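Week 6 handout: Format television and how it travels
Introduction to Television Studies

Okay, so last week we got through scheduling faster than I thought we would, and a few of you stayed behind to ask why channels buy a show idea and not just the show. That's pretty much all of this week. Please read the handout before the seminar, and bring the grid from the back of last week's packet, even if it's only half filled in.

1. What a format is

A format is the recipe for a show. When a broadcaster licenses one, it usually gets a thick document (people in the business call it the bible) that covers how an episode is built, what the set looks like, how the host talks to the contestants, the music cues, the graphics, even how long to hold a pause before a result. Sometimes a consultant comes along too, somebody who worked on the first version and knows where it all went wrong in season one.

You can't easily own an idea like "people sing and get judged." What you can sell is the know-how, the name and the track record. I want you to keep that in mind all week, as most of the essays I got last year treated a format like a song or a novel. It's a looser thing than that.

2. Finished tape versus format

Compare two ways a channel might bring in a show from somewhere else.

Finished tape: you buy the episodes as they are. Cheap per hour, quick to get on air, and you know exactly what you've got. But the faces are unfamiliar and the jokes may not land.

Format: you buy the recipe and make it yourself. It costs a lot more, and takes months, but you get local faces, local accents and something you can promote as your own.

There's a third option I find really fun, where a channel runs both. The original goes out late at night for the fans and the local version gets the good slot. We'll talk about whether that helps or hurts the new one. I go back and forth on it!

3. Our made-to-measure case: Wusus

For the rest of the term we'll be using Wusus, the reaction show from the Mackay case pack. You all have the pack. Quick refresher: households watch the week's television and talk back at it, and we cut between them. The original ran for 40 episodes before anyone tried to make it abroad.

Two adaptations matter to us. The Murbridge version kept ordinary households. The Prollbridge version went with famous people on their own couches. Same bible, same running time, very different shows.

Things to look for when you watch the clips:

How long does each household stay on screen before we cut away?
Who gets the last word in a segment?
What's lying around the room, and does it look like somebody put it there?
When does the program let a silence run?

That third one always gets a good discussion going. Snacks and drinks are a big part of how this kind of show says "home," and the two versions handle them differently. Murbridge leaves the clutter where the families put it. Prollbridge dresses the coffee table, and once you've noticed the matching bowls you can't stop noticing them.

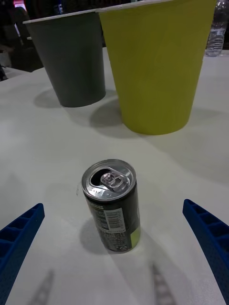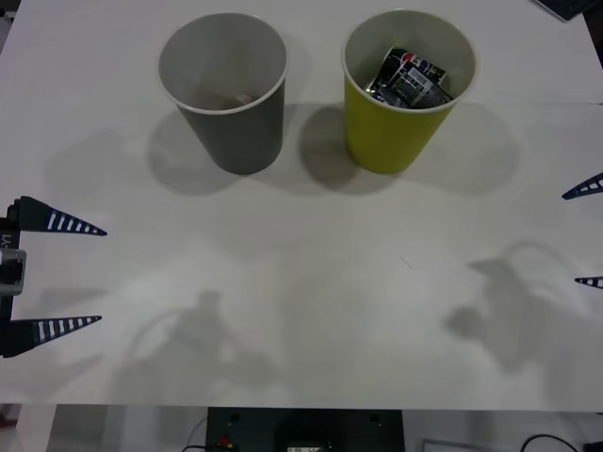
4. Casting is the show

In a reaction format nothing much happens, so the cast has to carry it. The Murbridge team saw 133 households and put a small handful on air. What they wanted were pairs and groups who already had a rhythm - sisters who finish each other's insults, a couple who have had the same argument about the volume for years. You can't write that for people, and you can hear it when somebody has tried.

Celebrities bring a different problem. They know where the camera is. In the Prollbridge opener there's a long stretch where both guests are performing to us and hardly looking at the TV at all, and I'd like you to time it. By the fourth episode they've calmed down a lot. Was that the edit or the cast? Have an opinion by the seminar.

Famous faces do solve the launch, though. A new title with unknown households needs weeks to find its audience, and plenty of channels won't wait that long. With a star, you get the trailer, the magazine cover and the talk show visit before a single episode has aired.

5. Clearances (the dull part, sorry)

Every clip a household reacts to belongs to somebody. In a country with a few big broadcasters you can sometimes strike a general deal. In a bigger market, with lots of networks and streamers, it's one phone call after another. The pack says the first Prollbridge season needed 71 separate clearances. Look at which programs never turn up on the show, and you can more or less guess who said no.

It shapes the tone as well. If the same company owns the clip and the channel, how rude can anyone be about it?

6. Terms to know

Bible: the written guide that comes with a license.
Option: a fee paid to hold a format for a set period without making it yet.
Flying producer: the consultant who travels with the format.
Spin-off: a new show grown from an existing one, such as a celebrity edition.
Stripping: running a show at the same time every weekday.

7. For the seminar

Watch the Murbridge opener and the Prollbridge opener back to back, in that order. Then write 100 words on one thing the second one changed and what it did to the feel of the show. One thing only, please. Last time I got a lot of lists.

Bring it on paper. The screening room is open until 9 p.m. if you can't get the clips to play at home, and the headphones are in the gray cabinet now, second shelf.

The short essay is due at the end of March. Questions are on the course page, and number four has been reworded, so check it again if you'd already picked that one.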